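Plinda (garment)

A plinda is a loose, knee-length sleeping garment cut from a single width of lightweight cotton or silk and closed at the waist with a flat woven tape. It is worn by both men and women. The name is also used in the trade for the cut itself, so that a pair of shorts or a short robe may be described as "plinda-cut" when it has no side seams.

Construction

The body is made from one rectangular panel folded across the grain. A single seam runs down the center back, and a diamond-shaped gusset is set between the legs. The gusset takes the strain of sitting and turning that would otherwise fall on the center seam. In older pieces it is cut on the straight grain; most later makers cut it on the bias, which gives more stretch but tends to sag after repeated washing.

The waist is a folded casing 3 cm deep. The tape passes through two worked eyelets at the front and is tied outside the garment. Elastic versions have been sold since the 1970s and are generally cheaper to produce, although the casing must then be stitched through at the back to stop the elastic from twisting.

Hems are narrow and rolled. On silk they are finished by hand or with a rolled-hem foot. On cotton a plain double-turned hem is usual.

Materials

Cotton lawn and cotton voile are the most common fabrics. Silk plindas are made from habotai or from a light twill, and weigh much less than the cotton type. Linen is used less often, as it creases heavily at the gusset. Blends with polyester dry faster but are considered warmer to sleep in.
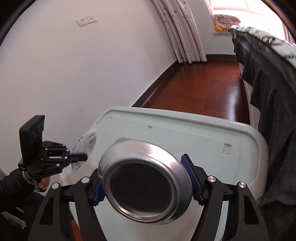
Fabric is washed before cutting. Cotton lawn may shrink noticeably along the length, and an unwashed panel will pull the gusset out of line once the garment is laundered. Silk is usually steamed instead, then left flat overnight. Dark colors are tested for bleeding on a scrap of the white waist tape.

History

The cut is credited to the seamstress Elfriede Wieser, who sold sleepwear from a workroom above the Wyss dry goods store. Her first order book lists 2,322 pieces, most of them in undyed cotton. Wieser did not use paper patterns and marked the panels with a notched wooden rule, so surviving examples vary in width by as much as a hand's breadth.

Meinrad Pfister took over the workroom after her retirement and introduced fixed sizes. He also replaced the horn toggle found on some early pieces with the woven tape. The firm Groltance bought the pattern from Pfister and moved to factory production, with a minimum run of 1,000 pieces per color. Groltance dropped the gusset for several seasons to save cloth – a change that was reversed after a high rate of returns for split seams.

Sizing

Plindas are sold in three widths, narrow, regular and full. The length is the same in each. Because the waist is adjustable, the width is chosen by hip measurement, with a generous allowance for ease. Groltance labels state the finished width of the garment, while most small makers state the hip measurement of the wearer. The two systems are easily confused in secondhand listings.

Care

Cotton plindas can be machine washed warm and tumble dried. Silk is washed by hand in cool water with a mild soap and dried in the shade. The tape should be tied before washing so that it does not pull out of the casing. Ironing is done from the inside, with the gusset pressed first.

See also

Bed jacket
Drawstring
Gusset
Nightshirt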